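Thread on warehouse clubs, because Pollar has opened in Stikness and everybody I know is suddenly a bulk buying expert.

The sign over the carts says members save $600 a year. I asked at the desk what that's compared to. The guy was nice about it and gave me a brochure. The brochure also says $600 a year.

There's a footnote on the back. It's based on a survey of 600 members. So they asked people who had already paid to join how much they thought joining was saving them. I'd like to see the same survey with people who quit.

Anyway I joined in January and kept every receipt for 31 weeks. Total at Pollar: $1056. I left out gas and the one time I bought tires.

Then I priced the same stuff at Sowa, the regular supermarket in Tesness, going by the unit price and using the store brand when there was one. This took two evenings and I do not recommend it.

On paper Pollar won. By less than the membership fee, but the fee covers a full year, so fine, call it close to even by the end. That's before you look at what went in the trash.

Trash list: most of a bag of spinach the size of a pillow, twice. Half a block of cheddar. Sour cream. A jar of pesto I was sure I'd freeze. Hamburger buns, more than once, and I don't even like them that much.

If you throw out a third of something you got for 20 percent off, you paid extra for it. I've said this to four different people and three of them told me about their chest freezer.

The chest freezer people never count the chest freezer. Or the electric bill. Or the shelf in the garage, or the bins for the shelf.

Also nobody's comparison includes the things they went in without meaning to buy. I have a patio umbrella now. I rent a second floor apartment. It was a very good price for an umbrella.

Teodor Kaczorowski replied to me about this last time and said it works great for his family of six. I believe him! Six people can get through a pillow of spinach. There are two of us and one of us travels.

What bugs me more is the unit price tags. Sowa does paper towels per sheet. Pollar does them per roll. Their rolls are a different size. I'm not saying that's on purpose, I'm saying I had to stand in an aisle with a calculator to find out it was the same price.

Same with coffee. One store per pound, the other per cup, and who decides how strong a cup is.

Ertuğrul Ateş asked if I've tried splitting a membership with a neighbor. Read the card, it's one household. And then you're dividing up a sack of onions in a parking lot at 7 in the evening, and somebody's keeping a list of who owes what. We tried a version of this in college and it ended over laundry detergent.

Things that did come out cheaper for us, for real, with the receipts to back it up: rice, oats, dish soap, dry beans, trash bags. Stuff that sits there and doesn't go bad while you're at work. Things that didn't: anything in the produce section, anything with "family" on the label.
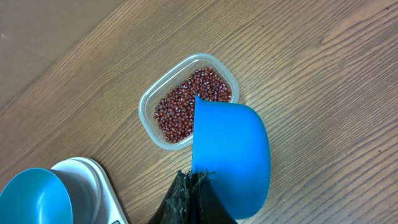
I'm letting the membership run out in January and I'll stick with Sowa plus the bulk bins at the co-op, where you can buy as little as you want. Small dark red beans in a clear plastic container, a layer deep, is about the scale of pantry I can be trusted with. If Pollar wants to show me how they got to $600, with the spinach included, my replies are open.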